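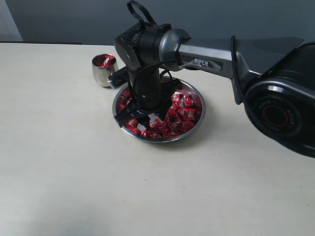 Lirkness Setup Guide, Section 4
By the Zoresov documentation team | June 2018

Section 4: Teaching a Pick-and-Place Task by Remote Control

Now you get to drive! If you finished Section 3, your hand controller is paired and the arm follows your movements. In this section you'll record your first set of demonstrations, moving wrapped candies one at a time from a wide steel dish into a small metal cup. It's a great first task. The candies are light and they land in a new arrangement every time you pour them out, so the arm sees plenty of variety without much work from you.

Before you start

Put the dish near the middle of the table and the cup within easy reach of the gripper. Bare steel reflects, and that's fine, but turn off any lamp that shines straight into the wrist camera.

CAUTION: Keep hands and sleeves away from the arm whenever the controller is live. Pause first, then reach in.

Record a demonstration

1. Open Gkikas on your computer and choose New Task. Type a short name, such as "candy to cup."

2. Check both live views. You should see the dish in the wrist view and the whole work area in the table view.

3. Move the arm to its start pose and open the gripper.

4. Press Record and wait for the tone.

5. Pick your candy before you go down. One with bare metal on both sides is the easiest to grab, so take a few of those while you're still getting the feel of the controller.
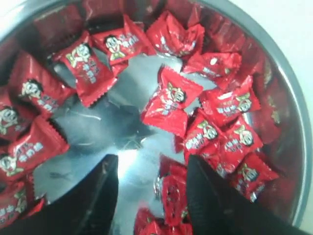 6. Lower the gripper slowly, with one finger on each side of the candy. Stop as soon as the fingertips are low enough to hold it. You don't need to press into the steel.

7. Squeeze the trigger gently until the wrapper is held, then lift straight up.

8. Carry the candy over to the cup, lower it to just above the rim, and let go.

9. Back away, return to the start pose, and press Stop.

NOTE: A missed grab is not a disaster! Open up, line up again, and keep recording. Evlow, the training tool, can learn a lot from a calm second try. Delete the take only if you bumped the cup over or pushed the dish out of place.

How many takes?

Record 100 takes before your first training run. Somewhere along the way you'll notice your hands getting smoother, and it really is a fun moment. Stir the candies between takes and shift the cup a little now and then.

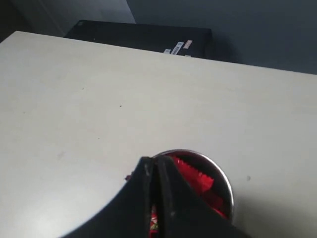 Try approaching from different sides as well, and include some takes where only a candy or two remains. Those last few pieces often sit against the wall of the container, so tilt the wrist slightly and come in along the side.

CAUTION: If the fingers jam against a rim, release the trigger and raise the arm. Do not twist the wrist to work them free.

Save your work

10. In Gkikas, choose Review and play back each take at 2x speed.

11. Mark the good ones Keep, then choose Send to Evlow.

12. Leave training at the default 1,000 steps for the first run. You can raise it to 4,000 later from the Advanced tab.

Go on to Section 5 to watch the arm try the task by itself.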